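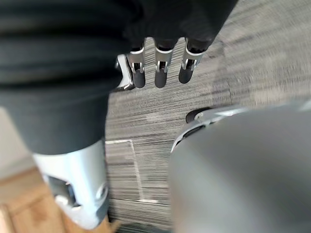 Cloth-bound mysteries are the reason I wanted this job, and I went through the Ibarra Reading Room shelves grinning the whole time. Start with the covers and tilt each book under the lamp. Old cloth shows its creases the way the dark gray fabric on the robot's limb does, lighter along the ridges and close to charcoal down in the folds, and that kind of shading is fine. Bare board showing through is a different story and goes on the repair cart.

Children's mystery shelves: condition and safety check
Checked by: Candela Paredes
Round: August 2024
Books on the shelves: 277
Pulled for a closer look: 55

1. Covers and spines
Result: Pass, with repairs
The Gutetti girl-detective books are holding up beautifully! These get read to pieces (I had to wait months for the lighthouse one when I was nine) and most of the spines are still square. Two have hinges that wiggle when you open them. Both are on the cart with a slip tucked inside.

2. Loose pages
Result: Needs work
Fan the pages, then hold the book by its boards and give it the gentlest little shake. The Pidine paperbacks are the trouble here. Their glue goes brittle and a whole chapter can drop out, usually the one where somebody finds the key. Please don't tape them. Slip the pages back in order, band the book with cotton tape and put it on the cart.

3. Mold, damp and smell
Result: Pass
Sniffed all 277, no regrets. A vanilla or old-attic smell is fine. Sour or sweet-rotten isn't, and that book gets bagged and dated on its own shelf in the back. The bottom row by the radiator was my big worry in January and it smells like nothing at all now.

4. Staples, clips and sharp bits
Result: Pass after fixing
The Burnent "crack the code" booklets are stapled, and old staples rust. Run a thumb in a cotton glove down the middle. I swapped out the worst ones for thread. I also found a hatpin used as a bookmark, and I've put it in the desk drawer for whoever misses it.
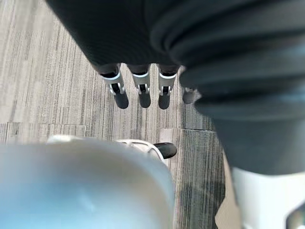

Floor-level shelves get their own line this round, as that's where the kids go first. They lie flat on their stomachs with a Gutetti and don't get up until the culprit is caught, and I love seeing it. Check for books sticking out past the shelf lip, and sweep with your palm for anything small. Gray striped carpet like the one in the picture is easy on a dropped hardback, but a gray paper clip vanishes in those stripes, so look along the lines and then across them.

5. Shelf stability
Result: Pass
Push at the top corner with a flat hand. Nothing rocked. The short case under the window has both brackets back on – thank you to whoever did that! Keep the heavy omnibus editions on the bottom two rows anyway.

6. Reach
Result: Needs work
A seven-year-old should be able to get the first book in any series without climbing. Right now the first Burnent is up with the atlases. I've seen kids start at number four and spend the whole book wondering who the uncle is. Move it down.

7. Handling
Result: Pass, reminder needed
Take a book by the middle of the spine, after pushing its neighbors back a little. Hooking a finger over the top is how the headcaps tear. New readers pick this up fast if you show them once, and then they correct the grown-ups.

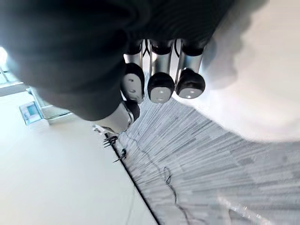

Three fingertips side by side, each with a pale pad and two small dots.

8. Missing or marked pages
Result: Pass, with comments
Count the plates against the list at the front. One Gutetti has the name of the thief written in pencil on page 5, in very neat capitals. Erase it! The margin notes in the clockmaker story can stay, though. Two different kids were arguing over the footprints, one in blue pen and one in green, and it's a better conversation than I've had at some book clubs.

9. Dress-up and story bin
Result: Pass
Capes, hats and the detective coats were checked for loose buttons and long ties. One cape had a neck cord, which I've replaced with a snap. Wash everything before the next story afternoon and keep wet things well away from the books.
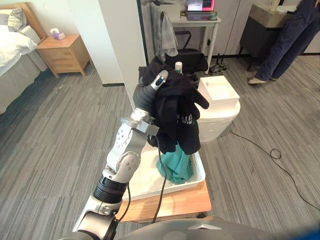 Black garment with white lettering held up over a white plastic tray, teal-green garment inside.

10. Exits and walkways
Result: Pass
Both doors open all the way. Floor cushions had crept into the path by the side door again, so they're stacked beside the globe.

Still to do
Repair the two loose hinges.
Band the Pidine paperbacks.
Bring the first Burnent down to the low shelf.
Find the second half of the lighthouse map. It was in the back pocket last round and I'd really love to see it again.

C. Paredes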